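Automation > Workholding and Gripping > Products

Zanex puts hand-tool gripping kit on sale, adds subscription for pick routines

Last updated: February, 4:10 p.m.
12 comments | 70 shares

Zanex has begun selling a gripper and camera kit intended to let small robot arms pick up ordinary hand tools from a bench and return them to a known position. The kit, called Erel, had been available to a short list of trial users. It can now be ordered through the distributor Prerndale, with the accompanying software offered as a separate subscription.

The kit consists of a parallel gripper body, a pair of black fingers with ridged contact pads, a small wrist camera with its bracket, a cable set and an adapter plate. Buyers choose the plate to match the arm they already own. Zanex does not sell an arm and says it has no plans to.

The target job is narrow. Erel is meant for tool return, kitting of service cases and bench clearing between shifts, where the objects are known in advance but their position is not. It is not rated for driving screws or for any task that puts torque through the held tool. The manual repeats the restriction in the section on warranty claims.

"People see a robot holding a screwdriver and assume it is going to use it," said Leanne Bellamy, product manager for the kit. "We sell the holding. The fingers will let go before the gripper body is damaged, and that is set in firmware. The customer can't raise it."

How the picks are defined

Each tool is entered in a library as a set of permitted grip zones. A screwdriver with a long molded handle normally has one zone at the narrow part above the collar and another at the collar itself. The operator selects which zone has priority. Picks at the collar keep the upper handle clear, so that a person or a second fixture can take hold of it. Picks higher up keep the fingers away from the shaft, at the cost of a less stable hold when the tip is heavy or the shaft is long.

The camera looks along the fingers toward the contact area. It is used twice per cycle, first to find the tool and again after closing to compare the held tool with a stored reference view. If the second view differs by more than the limit set for that tool, the arm puts the object down and flags it. Handles with a strong color break, such as an end cap in a different color from the grip, are easier to match than plain ones. All-black handles on a dark mat remain the worst case, and the manual recommends a pale bench surface.

Wood is acceptable. Zanex had previously advised against it on the ground that grain lines confused the edge detection, but the advice was dropped with release 2 of the software. Polished steel is still listed as unsupported without a mat.

Trial results from Marsden

The longest trial ran at a repair shop in Marsden that services pumps and small gear units. Declan Naylor, who supervises the bench area, said the arm was set to clear one station at the end of each shift and place the tools in a foam tray.

Installation took 2 hours, including mounting the plate and running the camera calibration. Entering the tools took considerably longer. The shop's library holds 20 items, and several were entered more than once after the first grip zones proved to be badly chosen.

"The screwdrivers were easy and so were the nut drivers," Naylor said. "Hex keys lying flat were not. We ended up putting those in a holder by hand, and I would tell anyone buying this to do the same from the start."

He reported two further problems. The ridged pads collected grease and had to be wiped down at every shift change, otherwise the held tool rotated between the fingers during the move. The cable for the camera also worked loose from its clip on wide wrist rotations. Prerndale supplied a longer clip, and the revised part is included in all kits now shipping. The grease problem has no fix other than cleaning. A pad with wider grooves is being tested but has not been given a release month.

Lacey Birkett, an applications engineer at Prerndale, said handle shape mattered more than weight for most of the tools that failed. A handle that narrows to a waist and then flares at the base gives the fingers a natural stop. Straight cylindrical handles tend to slide, and square ones are picked reliably only when the flat faces are aligned with the pads.

"I ask customers to send me a list of handles before they order," Birkett said. "If most of it is straight tube, I tell them to wait for the new pads."

Software and subscription

The gripper will open and close under the arm's own controller without any Zanex software. Visual location, the reference check and the tool library all require the subscription. It costs $70 per month for each arm and is billed on a 12-month term. Libraries can be copied between arms at the same site without a further charge, but each arm needs its own active license to run them.

If a subscription lapses, the library is kept in read-only form and can be exported. Picks already taught as fixed positions continue to work. Anything that depends on the camera stops.

Nigel Crabtree, who runs a two-arm cell for a tool rental firm and took part in the trial, said the license terms were his main objection. He has kept the hardware on both arms and subscribed for one. The second arm works from a fixed rack and does not need to search for anything.

"For the rack it is a decent gripper with a camera I'm not using," Crabtree said. "The price of the hardware is fair for that. I would have liked a single payment option for the library."

Bellamy said a one-time license had been considered and was not ruled out, but that it would not be offered this year.

Support is by email and telephone during business hours. Replacement fingers are sold in pairs only, as the pads are ground as a matched set - mixing an old finger with a new one will shift the center line and invalidate the calibration. The calibration routine should be repeated after any finger change, after a collision, and whenever the camera bracket has been loosened. A printed target is supplied with the kit.

Bench setup for screwdrivers

The setup notes issued with the kit give the collar grip as the default for upright screwdrivers. The fingers close around the lower part of the handle with the shaft between them, and the reference view is stored with the end cap visible. Phyllis Sedgwick, who wrote the notes for Prerndale, advises storing the view under the same lighting that will be used in production. A soft shadow to one side of the tool is tolerated by the check. A hard-edged shadow from a single lamp often is not, and accounts for a large share of the false flags reported to her so far.

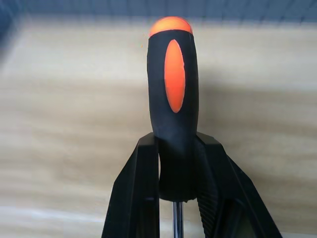

Availability

Erel kits are in stock at Prerndale for the most common arm flanges. Other adapter plates are made to order. Existing trial users keep their libraries and move to the paid subscription at the end of February unless they cancel beforehand.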